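Notebook, August, strings bench
Viola pickup for Ketona, continued from the previous entry

Started 10.15. Viola back on the bench with the second bridge blank fitted. Soundpost left where Boonmee set it. Strings brought up to pitch in two stages, then left alone for 30 minutes before any readings.

Piezo strip is the Comeck one, under the treble foot. Open C is still louder than the other strings through the amp but sounds even acoustically, so I am treating it as a pickup problem. Moved the strip 5 mm towards the centre of the foot. C came down to match G. The A lost some edge, which Beatrice may not like, as she plays most of the solo passages up there.

Wolf note: between E flat and E on the C string, same as before. Amplified, it beats clearly at 142 on the logger's scale (arbitrary units, see the inside cover). Brass suppressor on the afterlength, moved in small steps towards the tailpiece until the beating dropped. Best position marked in pencil on the tailgut side. Kittipong tried the same passage with a heavier bow and got the wolf back, weaker.

Preamp: Hourani board, gain trimmer at 11 o'clock. Any higher and the pizzicato clips. Hum with the lid off, gone with the lid on and the shield tied to the jack sleeve. Gladys asked if the earth lead could be shorter. It could, but it then pulls on the jack when the chinrest clamp is tightened. Left as is. 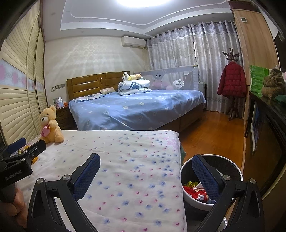 Listening test after lunch, Eilif playing, the rest of us at the far end of the room. Same eight bars with the old strip position and the new one, order not announced. Three preferred the new position; Kittipong could not tell them apart. Feedback threshold slightly better with the new one, measured on the desk fader only.

To do:
Recut the treble foot, it rocks a little when the A is tuned up.
Try the Zotus tailpiece if it arrives before the recording.
Ask Beatrice which A string she wants on for the session.
Replace the 9 V battery before handing over. Case humidifier also needs refilling.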